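Reunión de coordinación técnica del certamen Reina de Edbridge
Fecha: 19 de diciembre de 2018
Lugar: sala de reuniones de la organización, Edbridge
Asistentes: dirección del certamen, secretaría, responsable de escrutinio, responsable de escena, representación de Nekumo (sonido e iluminación), representación de Lavoie (vestuario y coronas)
Excusa su ausencia: representación de Pokomen (aplicación de puntuación), que remite informe por escrito

## 1. Aprobación del acta anterior

Se aprueba con una corrección. En el punto relativo a la inscripción, donde dice «certificado de residencia o de estudios» debe decir «certificado de residencia y, en su caso, de estudios». La secretaría sustituye la página en el archivo.

## 2. Estado de las inscripciones

La secretaría informa de que hay 23 candidaturas admitidas para la final de junio. Quedan dos expedientes pendientes de subsanación, ninguno de ellos incluido en la cifra anterior: en uno falta la autorización de uso de imagen y en el otro el documento de identidad está caducado. Se concede plazo hasta la siguiente reunión. Vencido el plazo sin respuesta, los expedientes se archivan sin más trámite y se devuelve la documentación original.

Se plantea si el cambio de domicilio posterior a la inscripción afecta a la representación de distrito. Se acuerda que no: cuenta el domicilio acreditado en el momento de presentar la solicitud. La redacción vigente del reglamento es ambigua en este punto y se modificará (véase el punto 4).

La numeración de las participantes se asignará por orden alfabético del distrito. Se descarta el sorteo público de dorsales, que en la edición anterior obligó a rehacer las fichas del jurado después de impresas.

## 3. Sistema de puntuación

Se da lectura al informe de Pokomen. Puntos principales:

- La aplicación admite las tres pruebas previstas (entrevista, desfile en traje de noche y pregunta final) con ponderación configurable.
- Cada miembro del jurado puntúa de forma independiente y no ve las notas de los demás hasta el cierre de la prueba.
- La puntuación máxima por prueba queda fijada en 100 puntos, sin decimales.
- Una vez cerrada la prueba, las notas solo se pueden modificar con la clave de la dirección y la de escrutinio introducidas a la vez. Toda modificación queda en el registro.

Escrutinio observa que el informe no indica qué ocurre si un dispositivo pierde la conexión durante el envío. En el ensayo de octubre una nota figuró como enviada en la tableta y no llegó al servidor. Se pedirá a Pokomen que la pantalla muestre la confirmación de recepción y no solo la de envío.

Se debate la eliminación de la nota más alta y la más baja de cada prueba. A favor: reduce el efecto de una puntuación anómala. En contra: con un jurado de siete miembros se descartan dos notas por prueba, y la diferencia entre finalistas suele ser pequeña. La dirección propone aplicarla solo a la entrevista y al desfile y mantener todas las notas en la pregunta final. Se aprueba por mayoría, con el voto contrario de escrutinio, que solicita que conste.

Ponderación aprobada: entrevista, dos quintos; desfile, dos quintos; pregunta final, un quinto. Las puntuaciones de la fase preliminar no se arrastran a la final.

Empates. Se resuelven por este orden:

1. Mayor nota en la entrevista, descontadas la máxima y la mínima.
2. Mayor nota en la pregunta final.
3. Votación nominal del jurado, sin abstenciones.

Se mantendrán papeletas en papel como respaldo. Escrutinio las recoge al final de cada prueba, en sobre cerrado, y solo se abren si el sistema falla o si hay reclamación admitida.

## 4. Modificaciones del reglamento

Se revisa el borrador distribuido con la convocatoria.

**Artículo de requisitos.** Se incorpora la referencia al domicilio acreditado en la fecha de solicitud. Aprobado.

**Artículo de sustituciones.** Si una participante renuncia antes del primer ensayo general, la sustituye la suplente de su distrito. Si renuncia después, la plaza queda vacante y no se altera la numeración. Aprobado.

**Artículo de traje.** El borrador exigía un largo mínimo de falda expresado en centímetros. Lavoie advierte de que la medida no es comparable entre participantes de estatura distinta. Se sustituye por «largo hasta el tobillo, con el calzado del desfile puesto». Aprobado.

**Artículo de reclamaciones.** El plazo pasa de tres días a dos, a contar desde la publicación de las actas de puntuación. La secretaría pide que las reclamaciones solo se admitan por escrito y firmadas por la interesada. Aprobado con esa adición.

**Artículo de obligaciones del reinado.** Queda pendiente. No hay acuerdo sobre el número de actos a los que la ganadora debe asistir ni sobre quién asume los desplazamientos fuera de Edbridge. La dirección traerá una propuesta redactada.

## 5. Escenario, sonido e iluminación

Nekumo presenta el plano de implantación. El recinto tiene 700 localidades numeradas, de las que hay que descontar las anuladas por la pasarela y por la mesa de control. La cifra definitiva se comunicará cuando se confirme el ancho de la pasarela.

Se discuten dos opciones de pasarela, en T y recta. La recta libera dos filas y simplifica la entrada desde el lateral izquierdo, pero obliga a las participantes a cruzarse en el eje. Escena prefiere la T. Se aprueba la T, con un ensayo de cruces previo al general.

Sobre la iluminación del desfile, Nekumo propone luz frontal de temperatura constante y contraluz solo en las salidas. Se acepta. Se retira el efecto estroboscópico que figuraba en la escaleta. Lavoie pide que la prueba de luces se haga con los trajes puestos, al menos con los de pedrería, por los reflejos en cámara. Se incluye en el plan de ensayos.

Microfonía: un micrófono de mano para la presentación, dos de diadema de reserva y uno de pie para la pregunta final. El micrófono de pie se ajustará en altura entre participantes; lo hará regiduría y no la propia candidata.

El tiempo máximo de respuesta en la pregunta final será de un minuto. El aviso se dará con luz en el borde del escenario, sin señal acústica. Agotado el tiempo no se corta el micrófono, pero el jurado queda informado del exceso.

## 6. Presupuesto

La secretaría expone el estado de las partidas. La de escenografía se mantiene. La de coronas y bandas se fija en 3000 euros, impuestos incluidos, y cubre la corona principal, las dos de damas y las bandas de todas las participantes. Lavoie confirma que puede ajustarse a ese importe si el pedido se cierra antes de que termine enero.

La partida de transporte se reduce. El traslado desde el hotel se hará en un solo autobús con dos viajes. Escena advierte de que el segundo viaje llegaría con poco margen para maquillaje. Se invierte el orden de peluquería para compensarlo.

Queda sin asignar la grabación de la gala. Se pedirán dos ofertas más; la única recibida no detalla el número de cámaras ni la cesión de derechos.

## 7. Corona, bandas y elementos de protocolo

Lavoie entrega muestras de tejido para las bandas. Se elige el raso mate, con texto bordado en una sola línea. El texto llevará el nombre del distrito, sin año. La banda de la ganadora sí llevará el año de la edición.

Corona principal: base rígida con peine interior y cuatro puntos de sujeción. Se descarta la diadema abierta del año anterior por inestable. El peso debe permitir llevarla durante la vuelta de honor sin sujeción manual. Lavoie presentará un prototipo para prueba con recogido y con pelo suelto.

Procedimiento de coronación:

- La reina saliente entra por la derecha con la corona puesta.
- Regiduría entrega primero la banda y después el ramo.
- La corona se coloca en último lugar, con la ganadora de pie y girada tres cuartos hacia el público.
- La fijación la realiza personal de peluquería desde detrás, antes de la vuelta de honor.

Custodia: las coronas permanecen en su estuche, bajo llave, hasta el inicio de la última prueba. La entrega y la devolución se firman en hoja aparte.

## 8. Calendario de trabajo

| Tarea | Responsable | Plazo |
|---|---|---|
| Confirmación de recepción en la aplicación | Pokomen | Próxima reunión |
| Texto refundido del reglamento | Secretaría | Próxima reunión |
| Plano definitivo y aforo | Nekumo | Febrero |
| Prototipo de corona principal | Lavoie | Febrero |
| Propuesta sobre obligaciones del reinado | Dirección | Próxima reunión |
| Ofertas de grabación | Secretaría | Marzo |
| Plan de ensayos con prueba de luces | Escena | Abril |

## 9. Ruegos y preguntas

Escrutinio solicita una sala separada de la del jurado para el recuento, con acceso restringido. Se acepta. Se usará el camerino pequeño de la planta baja si Nekumo no lo necesita como almacén.

Escena pregunta si las participantes menores de edad en el momento de la inscripción que cumplan la mayoría antes de la gala pueden firmar su propia autorización. La secretaría lo consultará.

Sin más asuntos, se levanta la sesión. La próxima convocatoria se enviará por correo con el texto refundido adjunto.

## Anexo gráfico

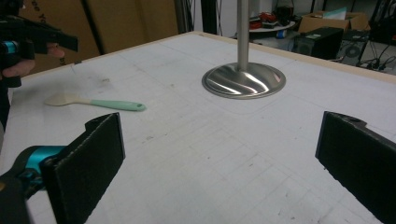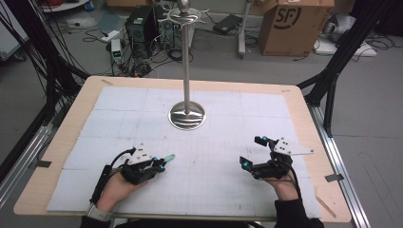 Soporte metálico de base redonda sobre superficie cuadriculada, dos vistas.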